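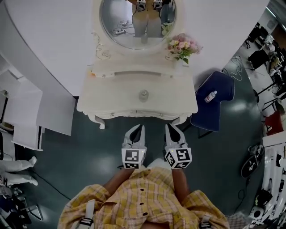
Shop Talk > Handheld Grippers and Teaching Rigs > Setup, Care and Repair

Thread: Druner pair, right cube wanders at the vanity station

oakleafmotors
Posts: 200
Joined: August

Hi all, long post coming, so grab your coffee.

We run a teaching station we call Tremwood (every station here gets a tree-ish name, don't ask me who started it). The rig is a pair of Druner handhelds, one per hand, with the marker cubes on them, and a Říha harness over the shoulders. The furniture is a white vanity with the curly legs and a round mirror on top, and the job is opening and closing the long shallow drawer, moving small things around on the tabletop, that sort of work. We stand square to the table and start each take with the grippers side by side, tips toward the front edge, same as you see me doing up top in my mustard plaid.

My trouble is that the right cube wanders. The left one is steady as a rock. When I play back a session, the right gripper's path looks fine for a while and then slides off sideways by the width of a finger, sits there, and then hops back. It happens most when I'm reaching for the drawer. I have wiped the faces, charged everything overnight on the Fimell dock, and redone the hand calibration more often than I care to admit. The last log had 1097 flagged frames out of one long session, and nearly every one of them was on the right side.

Has anybody chased this one down before? I'd love to hear what you checked first, because I'm running out of ideas and my shoulders are getting tired from all the test takes.

pinion_and_rack

Oh, I feel for you, we had a very similar winter with ours! Before you touch one more setting, please look at the mirror. You're facing it straight on, and it's showing both of your cubes right back at you. A printed square code seen in a mirror comes out flipped, and a good tracker ought to throw it away, but ours would now and then take a half-hidden reflected face for a real one and run off after it for a bit. Your slide, sit and hop sounds just like that to me.

Easy test: hang a pillowcase over the mirror and do one set of drawer pulls. If the flags go away you've found it, and you haven't taken a single screw out.

benchgremlin

I'll be the grump and disagree, with affection. If it was the mirror it would get both hands. The mirror doesn't know left from right as far as how often it bothers you, and both cubes are in there. One bad side and one good side says hardware to me every time.

Take the right cube in your fingers and twist it gently against the gripper body. There shouldn't be any give at all. On our Druners the cube sits on a short post with a clamp screw underneath, and that screw loves to back out. The cube turns a hair when you squeeze hard on something (a drawer, say) and springs back when you let go. You won't feel it while you're working. We check ours at the start of every shift now and put a paint-pen line across the screw head so you can see at a glance if it moved.

pinion_and_rack

Fair point on the two hands, gremlin, but I wouldn't let the mirror off that easily. It depends where the person stands. If they lean a bit when they reach, one hand shadows the other from the head camera and the reflection of that hand is the only clean view left. So you can get a one-sided problem out of it. Ours was one-sided! It was the left, though, I'll give you that.

oakleafmotors

You two are wonderful, thank you. I did both this morning before the room got busy.

First the pillowcase (it was a dish towel, we don't keep pillowcases here). One set of drawer pulls with the mirror covered. The flags dropped by a good bit but they didn't go away. So that's something, and I'll own that I had never once thought about the mirror, which is a little embarrassing given that I look into it all day.

Then the twist test. Left cube, nothing, solid. Right cube, there's a tiny click. You have to go looking for it, but once you've felt it you can't unfeel it.

benchgremlin

There she is! Don't just crank the screw down, please. The post is softer than it looks and if you go at it with a long-handled key you'll be buying a new one. Here is what we do, and it has held up well for us:

Power the gripper off and wait for the light on the cube to go out.
Back the clamp screw out all the way and clean the threads with a dry swab. No oil.
Look at the post for a shiny ring. A shiny ring means the cube has been turning for a long time, and the post should be swapped along with the screw.
Put on one small drop of the removable kind of threadlocker, never the permanent kind.
Seat the cube square against the shoulder and tighten with the short end of the key, two fingers only.
Leave it alone for the night.
Redo the hand calibration in the morning, both hands, even though you only touched one.

While you have it on the bench, open and close the fingers by hand and feel whether the two of them meet evenly at the tips. A cube that's been knocked loose has often been knocked because the whole gripper took a fall, and with curved fingers like those, a bent one is hard to see and easy to feel.

sawtoothsally

Hello from the far end of the hobby, I look after just the one rig but I look after it a lot. I'd like to put in a word for the floor. Yours has a nice shine to it and the overhead lights are showing in it as pale patches. On our old floor a patch like that would sit right behind the cube when the hand came down low, and the camera would darken the whole picture to make up for it, and then the black squares all went to mud. A low drawer pull is exactly when you'd see it. We turned off one row of lights and locked the exposure, and it made a difference.

Also, and this is me being a mother hen, please route that thin black cable that comes across the floor toward your feet some other way. I went down over one last year and landed on the gripper. That was 19 days of waiting for a finger.

benchgremlin

Lights, maybe, a little. I still wouldn't go changing exposure until the cube is fixed. If you change three things at once you'll never know which one did it, and then you'll be back in here in the summer with the same question and we'll all have forgotten the answer.

sawtoothsally

I don't disagree with the order, I just didn't want it to get lost. Cable first, though. Cables don't need a controlled experiment!

oakleafmotors

Cable is taped along the wall side now, and you're right, I'd been stepping over it so long that I'd stopped noticing it.

There was a shiny ring on the post. Not a deep one, but there. I've ordered a post and screw and in the meantime I did the clean, drop and two-finger tighten on the old post, just to see. Fingers meet evenly at the tips, thank goodness. Calibrated both hands this morning, took the towel off the mirror on purpose, and ran the same session again, over 1000 frames of nothing but drawer.

The big sideways slides are gone. What I have left is a handful of short blips, and they do bunch up when I lean in and my right hand crosses close to the left one. So now I'm wondering whether pinion was right about the leftovers.

pinion_and_rack

I'm trying very hard not to dance around my kitchen. Try the towel again now that the cube is tight, same session, same lean. If the blips go, you could tilt the mirror back a touch if the stand lets you, or mask it out in the tracker setup. We mask. It takes a few minutes to draw the circle, and you have to redraw it any time somebody bumps the vanity, so put tape marks on the floor for the table legs too.

benchgremlin

I'll allow it. For the leftovers. Keep the old post when the new one comes, by the way, and write February 2026 on the bag. When the left one starts clicking you'll want to know how long this one lasted.

oakleafmotors

Bag is labeled. Towel run is tomorrow, and I'll do it with the lights both ways as a separate set so Sally gets her turn. One more question while I have you all: do you set the shoulder straps before or after the hand calibration? I've been doing it after, and the left strap on my Říha creeps down over a long session.

sawtoothsally

Before, always, and then again at lunch. Mine creeps too. A stitch through the webbing just below the buckle stopped most of it, and you can pick it out again if somebody with different shoulders needs the rig.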